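Grornuddale asks its snorers to make themselves known in May

Hokell Sleep Clinic opens free Thursday evening screening for sleep apnoea

GRORNUDDALE – If you have been banished to the spare room, the couch or, in one case reported to the clinic, the caravan, Hokell Sleep Clinic would like a word.

Through May, the clinic will screen adults for obstructive sleep apnoea every Thursday from 6 pm at its rooms in the Grabowska Building. There is no charge and no referral is needed. You will not be asked to sleep in front of anyone.

Sleep apnoea happens when the airway narrows or closes during sleep, so that breathing stops and starts through the night. The sleeper often has no memory of it. The person lying next to them usually has plenty. Loud snoring, gasping, morning headaches and nodding off in meetings are all common signs, although the clinic accepts that some meetings would do that to anybody.

Left untreated, the condition is linked with high blood pressure, heart disease and stroke, and it makes driving a good deal more dangerous. Many people put up with it for years and blame their age, the mattress or the dog.

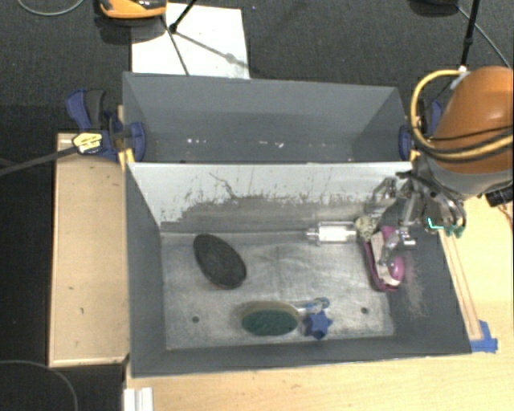 A robot arm at work over a two-compartment container.

The screening takes 10 minutes. Visitors fill in a short questionnaire, have their neck and blood pressure measured, and talk through the results with a nurse. Anyone whose answers raise a flag can borrow a Wivosell home monitor for one night. It clips to a finger, straps across the chest and looks mildly ridiculous, but it goes on over pyjamas and comes back the next morning in a padded bag.

Hokell has set aside 300 places for the month. Last May's trial drew 98 people, a fair number of whom were driven there by a spouse who stayed in the car park to make sure they went in.

"People come in and tell us they sleep like a log," the clinic said. "Then their partner describes the chainsaw. We're happy to hear from both sides."

Partners are welcome at the appointment and may bring recordings. The clinic asks that these be kept to one minute. It has heard a great many, and believes you.

Treatment depends on how serious the problem is. For some people it means losing weight, drinking less in the evening or learning to sleep on their side. Others do well with a fitted mouthguard or a CPAP machine, which keeps the airway open with a gentle flow of air. CPAP masks have a poor reputation as bedroom wear – the clinic does not intend to argue the point – but staff can help with finding one that fits.

Anyone who has fallen asleep at the wheel, or come close, should see their doctor now and not wait for a Thursday.

Bookings can be made at the Hokell front desk or by phone during office hours. Walk-ins will be seen if there is room. The waiting room chairs are comfortable, and visitors who doze off will be woken when their name is called.

ENDS

Media enquiries: Hokell Sleep Clinic, Grabowska Building, Grornuddale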